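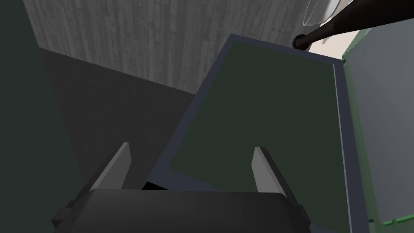

Wrist view, open gripper over the tray

Gripper stops short in sim, no fault raised
Posted in: Simulation and control

tinplate_joe
Started 27th April. I have a two-finger arm in the Willow simulator doing pick and place from a shallow tray. Until last week it was fine. Now it comes down, stops above the tray floor, closes on air and reports success. The log says contact at step 1532, same step every run. No fault, no warning. I'd like to know why before this goes near the real arm.

mkessel
Same step every run means it isn't noise. Did you change the timestep?

tinplate_joe
No. Only change was the Korau gripper model, from version 1 to version 2.

rowan_d
Then it's your collision mesh. The new one has a bigger hull on the palm and it probably clips the tray rim. Go back to the old one and move on.

mkessel
I wouldn't. If the hull is bigger because the real palm is bigger, going back hides a crash. Check it against the drawing first.

tinplate_joe
Turned the wrist away from the tray and ran the close command with the fingers open and clear. Contact flag still came up. 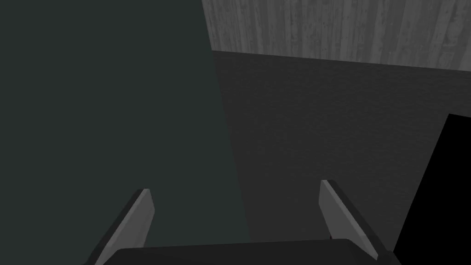

Nathalie Bakker
A flag with nothing between the fingers points at self-contact. Turn on collision pair logging and see if finger and palm are listed. We had that at Urban after a model update – the exclusion list was keyed on link names and the names had changed.

rowan_d
That wouldn't explain the stop height.

Nathalie Bakker
It would if his descent ends on any contact.

tinplate_joe
It does end on any contact. Pair log has 969 entries and every one is left finger against palm. The tray isn't in there at all.

rowan_d
OK, not the rim. I'd still compare the hulls.

mkessel
The bigger problem is that closing on nothing counts as a pick. Add a check on finger width after closing. On hardware that arm would carry on with an empty hand.

tinplate_joe
Agreed. Renamed the links in the exclusion list and ran 56 cycles, no false contact. Width check isn't written yet, so the real arm stays off until it is.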